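Oiling a table - Ballov or Sakon?

Bridmont Home & Garden Forum > Furniture and Floors > Oiling a table - Ballov or Sakon?

mossybank
November 2022
Quick one as I'm off out in a bit. Kitchen table, solid wood, second hand, old varnish sanded off last weekend. Want to oil it before people come for Christmas. Shop in town has Ballov (the clear one) and Sakon hard wax. Sakon is 11 quid more for the same size tin. Worth it or am I paying for the label? Two kids, lots of spilt squash, nobody uses coasters whatever I say.

tinlid_50
Ballov. Used it on worktops for years. Thin coats, wipe the extra off, done. Sakon is fine but you're paying for the tin.

pennywhistle
Disagree, sorry. Had Ballov on ours and every hot mug left a ring. Stripped it back in June and put Sakon on, no rings since. It does smell for days though, windows open.

tinlid_50
How many coats of the Ballov? Rings usually means not enough.

pennywhistle
Two. Tin says two.

tinlid_50
Tin's wrong. 3 minimum on a table, and leave it overnight between. Everyone rushes it then blames the oil.

pennywhistle
If the tin says two I'm doing two. Shouldn't need a secret extra coat to make it work.

greyheron
What grit did you stop at mossybank? Matters more than which oil imo. Go too fine and it won't soak in, just sits on top going sticky.

mossybank
Back now. Went 80, 120, then 240 cos that's what was in the drawer. Too fine??

greyheron
Bit fine for hard wax. Ok for Ballov probably. I'd give it a quick going over with 150 and hoover it really well after. Then a damp cloth, let it dry, and knock back whatever fluff comes up.

kettle_on
Nobody's mentioned colour. Both of them will yellow pale wood a bit. If yours is already on the warm side you won't notice, but if you want it to stay looking bare you need one with a touch of white in. Kao do one, comes in a sample sachet. Here's the sort of shade I mean by warm, light honey brown, and the grain still shows
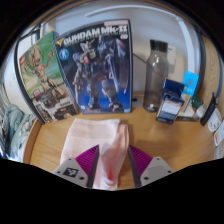 Honey-brown top, for colour. Screens vary obviously

Mine started out nearly white, so it was a shock when the first coat went on. Did a test patch underneath AFTER, like an idiot. Do yours first.

mossybank
Ooh I like that colour. Mine's paler than that but I'd be happy if it ended up there. Will do a patch on the underside tonight.

greyheron
Do two patches, one of each if you can get a sachet. Then put a wet glass on both and leave it. Tells you more than we can.

dunnock
Can I be boring and say varnish. Water based, matt. Kids + squash = varnish. Oil is lovely if you like re-doing it every year.

tinlid_50
Oh here we go

dunnock
Well it's true. I did ours with Ballov and was back at it every few months. Took 40 minutes each time plus nowhere to eat til it dried. Varnished it in the end and haven't touched it.

kettle_on
But when varnish goes you have to strip the whole lot. Oil you just rub a bit more in where it's worn. And mossybank has only just got the old stuff off, it'd be a shame.

dunnock
Fair. Still would.

pennywhistle
Whichever you use, don't screw the rags up and chuck them in the bin. Lay them out flat outside to dry, they can catch fire on their own. My neighbour lost a wheelie bin that way.

mossybank
Blimey, didn't know that. Thanks.
Ok so: 150 again, test patches, then decide. Leaning Ballov with three coats purely on price, sorry pennywhistle. Is a brush ok or should it be a cloth?

tinlid_50
Cloth. Old tshirt, no fluff. Less than you think you need.

pennywhistle
I use a white pad thing from the decorating aisle, goes on much more even. No hard feelings, but I'll be waiting for the mug ring thread in January

greyheron
Underside as well as the top btw, even if it's one thin coat. Ours was only done on the top and it cupped slightly over the winter, sits right by the radiator.

mossybank
It's by the radiator too. Right, underside aswell then. Anyone know if the Kao sachets are in the shops or is it post only?

kettle_on
Post only when I got mine. Came in a couple of days.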